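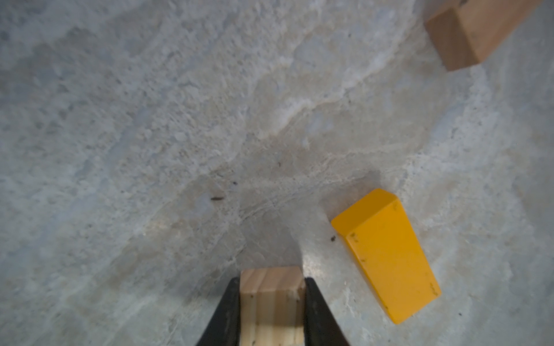

Barua Road Playgroup and Toy Library
Minutes of the April meeting

Held in the main room on Sunday. The meeting opened at 4.30 pm. Apologies were received from two members.

1. Minutes of the last meeting

Agreed as correct, with one change. Item 6 should say that the sand tray lid is missing, not the water tray lid. The water tray lid is in the shed.

2. Matters arising

The gate latch has been replaced. The new one is stiff and parents have been asked to push it until it clicks.

The shelf from Stollesard arrived with the wrong brackets. A second set has been requested. Until they come the shelf stays flat against the back wall behind the coat pegs.

The noticeboard has not been moved. Carried forward.

3. Wooden blocks

Most of the meeting was spent on this item.

The block collection was sorted on the floor before the meeting. It now stands at 274 pieces, counting plain and painted together. The last stock sheet said 200, but that was written before the two boxes from the Rultismont nursery were added. The sheet has been corrected.

Condition. The plain blocks are in fair order. Some have small dark marks, which do not come off with a damp cloth and were agreed to be harmless. The painted blocks are more worn. The yellow wedge has several small chips and scuffs where the paint has gone, including along one edge and near a corner. Members differed on whether chipped pieces should stay out. One view was that children do not mind and the wood underneath is sound. The other was that the under-twos put everything in their mouths and we do not know what paint was used on the older pieces.

It was agreed that chipped painted blocks will be kept from the baby corner from now on and used only with the over-threes. 24 pieces were put to one side as too worn for either group. These will be sanded back to bare wood if the paint can be shown to be safe to sand, and otherwise thrown away. The question of the paint is to be put to the Rultismont nursery, who may still have the paperwork for their boxes.

Repainting was discussed and not supported. It was felt that plain wood would wear better and save the work being done again in two years.

Storage. The present crates are too deep. Small pieces end up at the bottom and the whole crate gets tipped out to find them. Three suggestions were made:

Shallow trays on the Stollesard shelf, once it is up.
Drawstring bags, one for each shape.
Leaving the crates as they are and filling them only halfway.

Bags were thought awkward for small hands. Trays were preferred. A price of 80 pounds for a set of trays from Pillora was reported and the meeting agreed to spend it — this to come from the equipment money and not from the outings money. The crates will be half filled in the meantime.

Tidying up. Blocks have been left out at the end of several sessions and there was one near fall by the kitchen door. Whoever is on the closing rota is to check under the radiators and behind the book box before locking up. It was also agreed to start packing away ten minutes earlier, with the children helping.

4. The floor

Building on the bare concrete was raised again. Towers stand well on it and it is easy to sweep, but it is noisy when they come down, and cold for anyone sitting for long. The old rug slid about and was taken out last winter. A member offered to measure the building area and bring prices for a thin mat with a grip backing. The mat must be flat enough to build on. No decision until prices are seen.

The sweeping order was confirmed: sweep before the blocks come out as well as after. Grit gets into the crates otherwise.

5. Toy library loans

Loans have been steady. Puzzles are the most borrowed, then the train set. Two puzzles came back short of a piece and have been marked on the lid. Borrowers will not be charged for single missing pieces.

A parent had asked whether blocks could be borrowed. Agreed in principle, in small sets of plain blocks only, once the trays are in use and the sets can be checked in and out without trouble. To come back to a later meeting.

6. Any other business

The kettle trips the switch if the heater is on in the same socket run. A note has been put above the worktop.

Spare aprons are wanted, any size.

The outside tap is to be turned back on.

7. Actions

Write to the Rultismont nursery about the paint.
Order trays from Pillora.
Chase Stollesard for the brackets.
Measure the building area and get mat prices.
Update the closing rota sheet with the new checks.
Move the noticeboard.

Next meeting in May, same room, same time. The meeting closed at 5.50 pm.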